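Noreen Keogh has been repairing and refinishing furniture for 18 years, the last 15 of them from a unit behind the old creamery in Pilinach. Most of what comes through her door is tables. Chairs get thrown out, she says, and wardrobes get painted, but people hold on to a table.

She didn't train for it. She was working in the office at Vilholm, the joinery firm, when an aunt left her a drop-leaf table with a split leaf. "I rang round for a price and it was more than I had. So I asked one of the joiners and he showed me how to glue it. I made a mess of it the first time and had to take it apart again."

By the following January she was doing small jobs in the evenings. She left Vilholm when she had enough work booked to cover the rent on the unit.

I asked what people get wrong before they come to her. "Sanding. They go at it with a machine and the coarsest paper in the shop, and if it's veneer they're through it in a minute. I can patch veneer but I can't put the same tree back. You'll always see it if you know where to look."

Her own order of work is slow. She washes the top with a cloth and mild soap and leaves it overnight. Then she looks at it in low light from the side, usually first thing in the morning, and marks the dents and scratches with chalk. Half the time, she says, cleaning is all that's needed and the owner goes home with a smaller bill than expected.

White heat marks are the most common complaint. "A takeaway bag or a hot plate. It's in the finish mostly, it hasn't got to the wood. I rub it with a bit of oil and very fine wool and it often lifts. Black marks are different. That's water that has gone down into the timber and I'd tell you straight away it might not come out."

She uses an oil from Okabe on most bare wood and has tried plenty of others. Two thin coats, with a day between them. She doesn't like a high shine on anything that is going to be used, and she will say so to a customer. "I had a man wanted his kitchen table like glass. I did it for him. He was back in the spring with rings all over it."

Prices start at 90 for a clean and re-oil on a small table. A full strip is charged by the hour and she won't quote for one over the phone.

She has no plans to take on bigger premises. A hotel group, Driladari, asked her last year to do a whole dining room and she turned it down. "I'd have been doing the same table until Christmas."
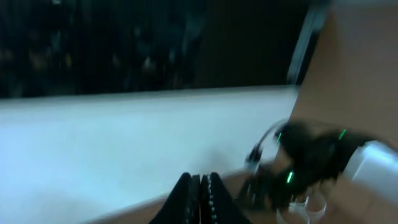
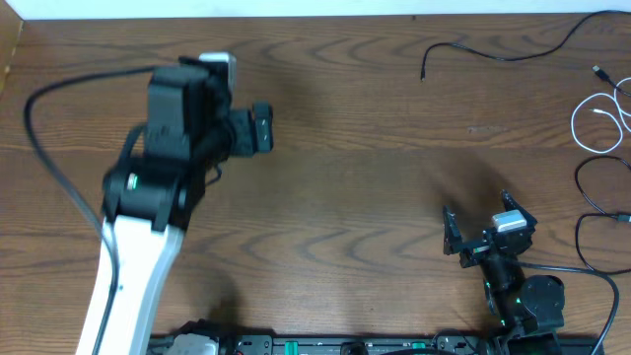
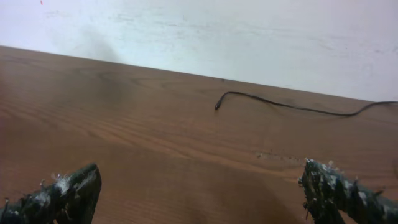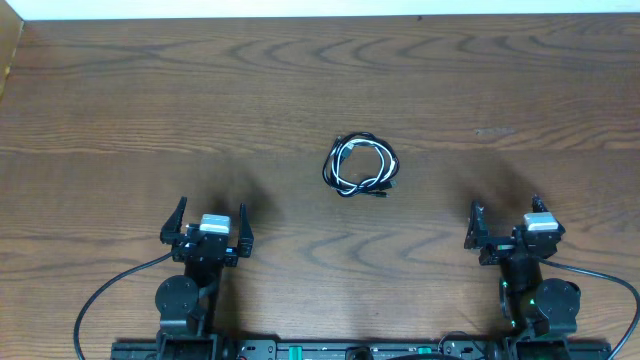
How often should an oiled table be done again?

Once a year is enough for a table that is used every day, and every two years for one that isn't. Noreen says to put a few drops of water on it. If they sit up in beads, leave it alone, and if they soak in, it is ready for another coat.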